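Wireless Access Networks, Unit 6
High-altitude relays and backhaul
Handout prepared by Prasetyo Liem, revised 13 December 2016

6.1 Why altitude helps
Raising a transmitter widens its line of sight to the ground. A mast of 30 meters serves a small town; a balloon in the stratosphere can serve a region. The cost is a longer path, more spreading loss, and a platform that moves. Free-space loss rises by 6 dB each time the distance doubles.

6.2 Backhaul
The relay carries no content of its own. Traffic must reach a ground station and then a fiber route. In the Ponddale exercise, the ground link is fixed at 200 Mbit/s and is shared by all cells. Work out the share per cell before choosing a modulation scheme – most wrong answers start there.

6.3 Station keeping
Balloons drift with the wind and change height to find a better layer. Fixed-wing craft circle, and need power through the night. Battery mass sets the limit in winter; use the February sunlight table from Unit 5.

6.4 User terminals
Handsets transmit at low power, so the uplink is usually the weaker direction. Assume an omnidirectional antenna with 0 dBi gain unless the problem states otherwise. Body loss is treated separately.
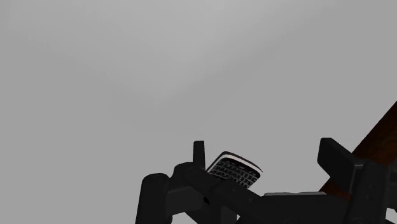

Fig. 6.2. Handheld phone with keyboard, computer rendering.

Problems
1. Find the free-space loss at 16 km and 2 GHz.
2. Repeat for 30 km. Comment on the uplink margin.
3. The Bainbridge cell has 100 active users. Apply the method in Barbier's notes, section 2.

Reading: Gaëtan Barbier, course notes on link budgets, sections 1 to 3.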